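**主题：** Re: [纸头清理] 信封、表格和剪报到底要不要分开放？
**列表编号：** 2889

各位好，

前几天那封问信封和剪报的信我看到了，当时就想回，结果正赶上我自己家里也在翻箱子，回信就一直躺在草稿箱里。现在桌子总算能看见桌面了，坐下来慢慢写。先把原信贴一段，省得新来的朋友去翻旧帖：

> 大家好，我搬到 Udusville 之后攒了两年的纸，都堆在餐边柜上。有银行寄来的、学校寄来的、水务公司寄来的，也有我自己从报纸上留下来想看还没看的整版。我试过按日期排，排到一半发现好多东西根本没有日期；又试过按"重要"和"不重要"分，分完以后重要的那堆比不重要的高出一大截，等于没分。
>
> 我的问题有三个。第一，信封要不要留？有的信封背面我记了电话，有的是彩色的，舍不得扔。第二，报纸是整份留还是剪下来？第三，超市小票和那种窄窄的小纸条，你们都怎么处理？我现在是塞在一个饼干盒里，盖子已经盖不上了。
>
> 还有，听说有人是直接用一个大盒子，什么都先往里丢，攒满了再说。这样靠谱吗？我怕丢进去就再也不会拿出来。
>
> 盼回复，长短都行。

先从最后那个问题说起吧，因为我就是那个"什么都先往里丢"的人，哈哈。我丢了好多年，也因此吃过不少亏，所以自认为还有点发言权。

大盒子本身没问题，我到现在也还在用。问题出在盒子的深浅和放的位置上。我最早用的是 Zekberg 的一个带盖收纳箱，深得能把胳膊整个伸进去，当时觉得真能装，买回来挺得意。用了一个冬天，最底下那层纸我一次也没碰过，里面有一张停车罚单，等我翻出来的时候早就过了可以少交钱的期限，白白多交了一笔。从那以后我对深箱子就有点心理阴影。

后来换成浅一点、口敞一点的，随手能摸到底的那种，情况就好多了。

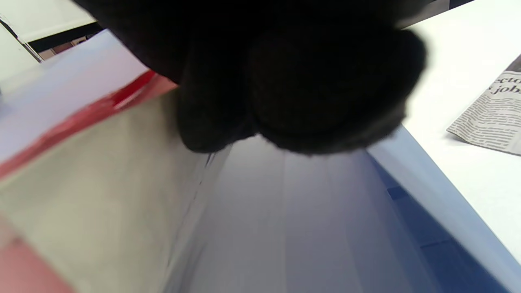
我现在的规矩是，盒子里的东西至少每个月要见一次底。见底这件事听起来有点傻，可是对我特别管用：只要看到底下那片浅浅的颜色露出来，心里就踏实，知道没有什么催命的单子压在下面。我挑盒子也有点小偏好，里面颜色一定要浅，底最好是那种很淡的灰里带点紫的，侧壁灰一点米一点都行，像这个侧壁上面还有一道红，斜着看过去特别醒目，我挺喜欢。深色内里的盒子我也用过，白纸放进去倒是看得清，可是深色的小卡片、黑色的塑料夹子掉进去就跟隐身了一样，得把盒子端到窗口去找。

顺便说一句折痕。纸盒用久了，底和侧壁相接的那条线会慢慢起毛，薄的小票特别爱往那条缝里钻。我的办法很土，清盒子的时候拿一张硬卡片沿着缝刮一遍，常常能刮出一两张来。有一回刮出来的是干洗店的取衣单，我那件大衣已经在店里挂了好久了，我还以为是落在火车上了呢，都快要去买新的了！

好，盒子说到这里，下面回答那三个问题。我把东西倒到桌上之后是怎么分的，也一起说。

先说倒。我不喜欢一整盒哗啦全倒出来，倒过，很崩溃，纸滑得到处都是，猫还来踩（我家猫专挑最上面那张趴）。现在是一次只拿一小叠，摊在桌上，每样东西挨着排成一排，彼此留点空，拿完这一叠再拿下一叠。桌子最好是浅色的，空一点，水杯放到别处去。我从前在厨房那张深色的台子上弄，灯一反光，铅笔写的字完全看不见，后来就搬到白桌子上了。

排的时候我不讲究顺序，先都露出脸来再说。有的纸叠了好几层，你不摊开，根本想不起来它是什么。我有过一份折着的说明书，在盒子里待了大半年，每次我都以为它是燃气公司的安全通知，每次都原样放回去，直到有一天展开一看，是烤箱的。烤箱的时钟我一直不会调，那大半年里我家厨房永远快一个小时。

分的时候我只问自己一句话：这张纸接下来要不要我去做点什么。要做的，放右手边；不用做、但是以后要查的，放左手边；两样都不是的，直接进回收袋。中间那块地方永远只留手上正在看的那一件。这个习惯养成以后速度快了不少，以前我是拿起来看看，放下，过一会儿又拿起同一张来看看，一晚上净跟同三张纸打交道了。
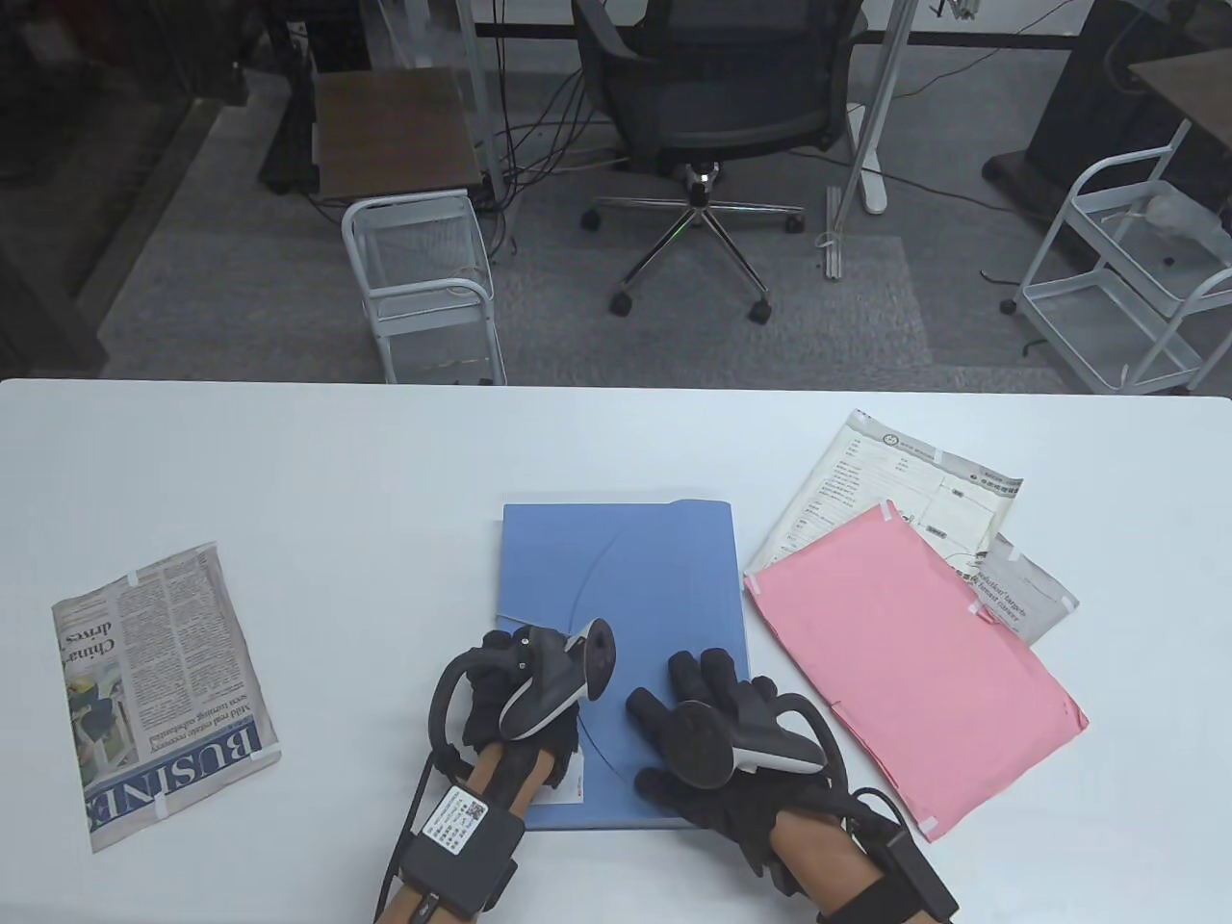 *阅读时间：约 8 分钟　｜　纸头清理列表 · 长信*

第一个问题，信封。我的答案是，白信封、开窗信封一律不留，拆开当场扔。背面记了电话的，把电话抄到本子上，再扔。唯独彩色的信封我跟你一样舍不得，尤其是粉色的，一看就不像账单，心情都好一点。所以我给自己开了个小口子：彩色信封可以留，但是必须有活儿干。比方说粉信封可以拿来装还没办完的表格，它跟那些白底黑字的纸放在一块儿，颜色一跳，隔着半个屋子都能看见，我就不会忘。

不过这里有个坑我得提醒你，就是信封压着文件放的时候，千万别让它把文件遮住太多。白纸黑字的表格，一行一行小字，再加上一格一格要填的框，露出来一半看着全都差不多，很容易以为是同一张。我去年就因为这个，把一张要交的表当成了它的副本，副本端端正正地寄出去了，正本还在信封底下压着。对方回信说收到的是复印件，请重新提交，编号 2053，我到现在还背得出来，这个数字大概要跟我一辈子了。现在凡是带章、带徽记的纸，我都让有章的那一头露在外面。

第二个问题，报纸。我以前是整份留，后来改成只留一叠，就是自己真想看的那一叠。我尤其爱留 BUSINESS 版，其实我对做生意一窍不通，可是那一版的标题总是写得让人觉得今天不看明天就要吃亏。你看桌上那叠，标题打头是"China drives"，光这两个词就足够让我把它留下来了。至于驱动什么，嗯，等我有空读到再告诉大家。

剪还是不剪？我的经验是先别剪。剪下来的小块特别容易丢，背面又常常正好是另一篇的半截，过后想知道是哪天的报纸，也没处查。我现在是整叠对折，让标题那面朝外，放到竖着的文件架里。留 90 天，到时候还没看的，说明我这辈子大概是不会看了，回收。头一回这么做的时候心里很不好受，像跟老朋友绝交似的，可是到今天为止我没有一次后悔过。真读完了又特别喜欢的，再剪，剪之前在空白处写上月份，比如"四月"，够用了。

有朋友可能要说，干嘛不拍下来存手机里。我也拍过。手机里的报纸照片，我看的次数比纸的还少，而且它还不占地方，连让我内疚一下的机会都没有。这个各人习惯不同，喜欢拍的朋友照拍就是，不用管我。

第三个问题，小票和小纸条。这一类我觉得最难，因为它们小，又滑，字还会褪。我有一阵子专门买了个 Vondent 的风琴包，里面分好多格，一格放超市，一格放药店，一格放五金，认真得不得了。结果每次收拾光是想"这张算超市还是算五金"（超市里买的灯泡！）就要想半天，两个月后就荒废了，那个风琴包现在用来装外卖菜单。

后来简单粗暴了：小票只留两种，一种是还可能要退换的，一种是保修要用的。可能要退的放在最外面，过了退货期就扔；保修的那张跟说明书夹在一起，说明书在哪儿它在哪儿。其余的当天就扔，出店门就扔最好。像那种窄窄的白纸条，上面印着"target"之类的字，斜着夹在一堆大纸中间，十次有九次是混进来的，我都是先抽出来单独看一眼。千万不要看也不看就整叠放进文件夹，小纸条一旦跟大纸进了同一个夹子，就算是正式失踪了。

至于你那个盖不上盖子的饼干盒，我的建议是找一个晚上，泡杯茶，从最上面开始往下翻。凡是字已经褪到看不清的，一律扔，这一步做完，盖子应该就能盖上了。我那个盒子当年清完，只剩薄薄一小叠，还翻出来一枚外国硬币和一把不知道开哪里的钥匙。钥匙还在，欢迎认领。

再说说文件夹，你没问，可是我忍不住。很多人一上来就买一大套彩色文件夹，标签打得漂漂亮亮的，我也干过，在 Carré 那家文具店买的，一个下午花掉的钱够我吃好几顿好的。用下来，真正离不开的就是那种淡蓝色的塑料夹，侧边带个小凸耳，手指一拨就能翻到。颜色淡有个好处，看久了不累，放在白桌子上又不至于找不着。我家"要去做的事"就只用这么一个夹子，绝不开第二个。开了第二个，第一个里面的事就再也不会有人做了，这个规律在我们家反复应验过。

夹子里面我也不再分层了。从前分过，什么"急""很急""非常急"，后来发现自己每次都从"急"那层开始看，大概是因为它看起来最不吓人。现在都混在一起，每次打开从头翻到尾，反正就那么几张，翻一遍也就喝半杯茶的工夫。

塑料夹比纸夹滑，这一点要当心，叠放的时候一碰就溜。我一般是横着靠在架子最左边，旁边挨着报纸，报纸厚，能顶住它。还有就是塑料夹不要放在暖气旁边，会翘，我有一个翘得像薯片，至今压在字典底下，没有压平的迹象。

手上有汗的人（就是我），夏天收拾纸会粘，光面的广告纸粘得尤其厉害，而且老报纸的油墨也真是染手，弄完一叠报纸再去拿白表格，上面准是一个灰指印。所以我总是先把白的、要寄出去的处理完，最后才碰报纸。这个顺序听着没什么，可我是重新打印过好几张表才学会的。

时间方面，我不赞成一口气干到底。晚饭后弄一小会儿，听一段广播，广播完了就停手，桌上剩下的原样放回盒子里，明天再说。你攒了两年，没有道理要求自己一个晚上清完。我家里那位的风格正好相反，要么一年不碰，要么一碰就碰到半夜，第二天地上还有三堆纸谁都不许动，走路得跨过去。我们俩为这个吵过，现在各管各的盒子，相安无事。

哦对了，要是你还没在 Udusville 的回收站办过卡，记得带上一张能证明住址的信，就是那种你正打算扔掉的水务公司的信。我当时前脚刚把所有带地址的纸清得干干净净，后脚就跟我要，又灰溜溜地回家等下个月的账单。

最后也想反过来问大家几件事。一个是照片底片，装在薄纸袋里的那种，你们跟文件放一起还是另外放？我怕受潮。另一个是旧的手写信，我有一小捆，绑着绳子，每次清到它我就坐在地上看，一看一个钟头，当天别的什么也没干成。要是有人有办法管住自己，请一定教教我。

上次有人在列表里说要团购竖式文件架，后来还有下文吗？有的话算我一个，我要窄的那种，宽的放不进我家柜子。

先写到这儿，猫又上桌了。

—— Udusville 河边那条街的老订户

---
*回复本邮件将发送给列表全体成员。退订请在主题栏写"退订"二字。*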